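Landeg publishes house rules for walking robots in furnished rooms

The rules apply to all test rooms from December

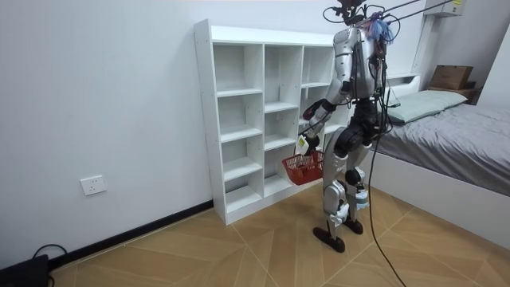
Landeg, the testing company in Clelladley, has published a set of house rules for teams that work with walking robots in furnished rooms. The text is 29 pages long and can be read without payment by any team that wants to use it. It was written during the past year by a small group under Meinir Jarman, who is responsible for safety at the company. Most existing rules for robots, she says, were made for factories, where the machine stays behind a fence and the floor is marked with lines. A bedroom has no fence and no lines. The robot carries a shopping basket at the height of its legs, with a bed on one side of it and a shelving unit on the other, and its cable lies on the floor behind its feet. Each of these things is ordinary, but the old rules have very little to say about them.

The first chapter is about cables and straps. A robot that is connected by a cable must have one person who watches only the cable during the whole test. This person may not hold the tablet, write notes or speak on the phone. The cable must be long enough for the full task, and it must be laid so that it does not cross the path to the door. Where suspension straps are used, they must be checked at both ends before each session, and the person who did the check must write his or her initials on the session sheet. If the straps are changed during the day, the check is done again from the beginning.

Felista Mbwambo, who leads one of the test teams, was at first against the rule of the cable person. Her team is small, and she was afraid that it would lose a third of its working time. "I wrote a long letter about it," she says. "Then we tried it for a month, and we had fewer stops than before. The person with the cable sees the problem when it is still small." She still thinks that the rule is too strict for tests where the robot only stands and moves its arms, and she has asked for an exception. The group has not yet answered.

The second chapter treats the things that a robot picks up and carries. No glass is allowed in the first 200 runs of a new task, and no open liquid at any time without written permission. Containers must be tried empty first. After that the load can be made heavier in steps, and the weight of each step has to be written down. A load that hides the feet of the robot from the operator is permitted only when a second person can see the feet from the side. This last point took the group a long time. Some members wanted to forbid such loads completely, but this would have made most household tasks impossible to test.

There is also a part about furniture. Shelves taller than the hip of the robot must be fixed to the wall or be heavy enough that they do not move when they are pushed with a force of 600 newtons at the height of the upper shelf. Several readers of the draft found this number too high for normal household furniture. Elis Cadwaladr, who did the calculations, explains that the number comes from the worst case, in which the robot falls sideways against the shelf with both arms in front of it. He agrees that many shelves will need to be fixed with brackets. "It is a small work," he says. "You need a drill and half an hour." Beds may stay where they are, but the side on which people get in and out must be free, and no person is allowed to sit or lie on the bed when the motors are on.

The distance between people and the robot was the most discussed question. The rules ask for 2 meters during walking and turning. In small bedrooms this is often not possible. For such rooms the text gives another solution: all persons stand in the doorway or outside it, and the stop button is in the hand of the one who stands nearest. It is not enough to have the button on a table or in a pocket. The button must be pressed once at the start of each session to show that it works, also when it was tested on the day before.

Outside the company the text has been received mostly well. Pitex, which rents furnished rooms to test teams in the same town, will attach the rules to its contracts. Teams that do not want to follow them can propose their own, but they must send them in before they get the key. Lowri Wogan of Pitex says that the firm had been looking for such a text for a long time. Until now each team arrived with its own habits, and it was difficult to say who should pay when a wardrobe door was broken.

Werker, a maker of grippers, is more careful. The firm supports the chapter on loads but asks for a clearer explanation of what counts as a new task. If a robot has learned to put towels in a basket, and the next week it must put shirts in the same basket, is this new or not? In the present text the decision is left to the team leader. Werker would like a table with cases. Meinir Jarman says that a table is possible in the next version, but she does not want the text to become much longer, as people will then stop reading it.

The last chapter concerns reports. Every fall, every dropped object and every unplanned stop must be reported on a form of one page before the end of the same working day. The form does not ask for the name of the operator. Meinir Mathias, who designed it, took out this field after the first trial, when she noticed that almost no small events were reported. When the field was gone, the forms started to come. They are now read together each month, and a short list of the most frequent causes is hung beside the door of every test room.

The rules become valid in all rooms of Landeg in December. Until then the teams can use either the old sheet or the new one, but they may not mix the two in the same session. Printed copies are available at the reception in Clelladley. Comments from other companies and from schools will be collected until the end of winter, and should mention the chapter and the page.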